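News > Service Updates

Rivwood opens its gripper care notes to every Rurkley site

I'm Noreen Bangash, I run the service bench at Rivwood, and I'm so pleased to tell you that our upkeep routine for two-finger grippers is now free to all Rurkley sites (yes, the hotel room crews too!).

Most of the trouble calls I get come down to the finger links. Lint works its way in around the pivot pins, one side starts to drag, and the pads stop meeting square. So we wrote the whole thing down, all 11 steps of it. Park the arm, cut power, wipe the links, check each bolt head, then close the fingers slowly on the test strip and look at the gap from the wrist camera. If one pad leads the other, stop and re-zero before you go anywhere near bedding.

The cable check is in there too, and I'll nag you about it forever – walk the room and know where every loose cable runs before the arm starts moving.

Pads ship from our Clitstead store under part number 3807, in packs of 2. Sites on the Rana service plan get their first pack free starting in May.

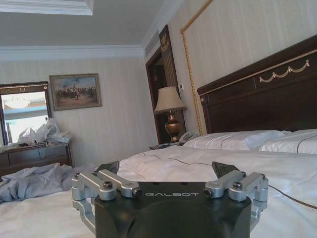
Abundio Arellano wrote back that he'd move the bolt check ahead of the wipe-down, as a loose link is easier to feel with the dust still on it.

Rivwood Service Desk | Contact us | Back to top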